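August – feed hopper, line 2, notebook entry

Bridging again. Dry sand this time, which is supposed to be the easy one. Gate fully open, belt running, and 900 pounds of material sitting up there like it had signed a lease. Hit the wall with the mallet at 7:40 and got a trickle. Hit it again and got a sore wrist.

Swapped the old liner for the Radu sheet Shuk-fan ordered. Bolts don't line up with the Plurard hopper, naturally. Redrilled four of them, swore at the rest, left those for after lunch.

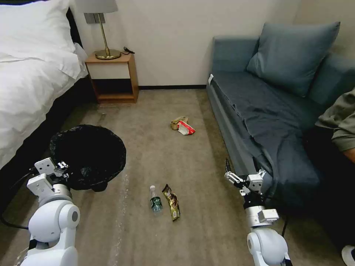

With the new liner in, first run gave 635 pounds before it hung up. Second run gave 768. I would love to call that progress, but I changed the gate opening between the two, so all I've proved is that I can't leave a knob alone. Gate is now taped where it is. Please do not untape it, Tayla.

Vibrator is still mounted too high on the cone. It shakes the part that flows fine and leaves the sulking part in peace. Jadivico's drawing shows it a third of the way up from the outlet. Ours is wherever the last guy could reach.

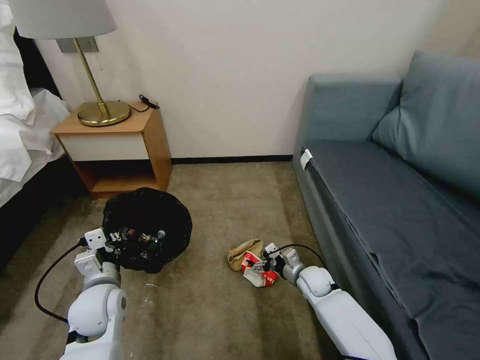 Kirsty Ashby reckons I'm blaming the wrong thing and the cone is just too shallow for fines, vibrator or no vibrator. She wants the slope measured on the inside, after the liner, before anyone welds a new bracket. Fair. Annoying, but fair. The number I've been using came off the outside of the shell.

To do:
Measure slope inside, both long walls.
Move vibrator down, clamp only, no welding yet.
Rerun with gate as taped, same sand, full charge.
Find out who has the good angle finder (Mereana had it last, says Beverley. Beverley had it last, says Mereana).
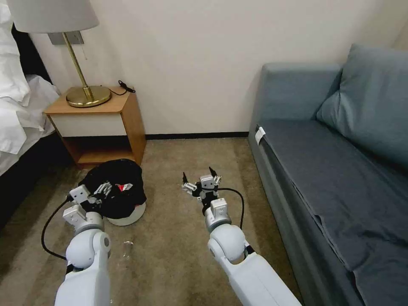
Room with bed, nightstand and sofa, two white arms in front.

2:15 – clamp on, lower position. Bracket fouls the guard by a hair. Off to find a file.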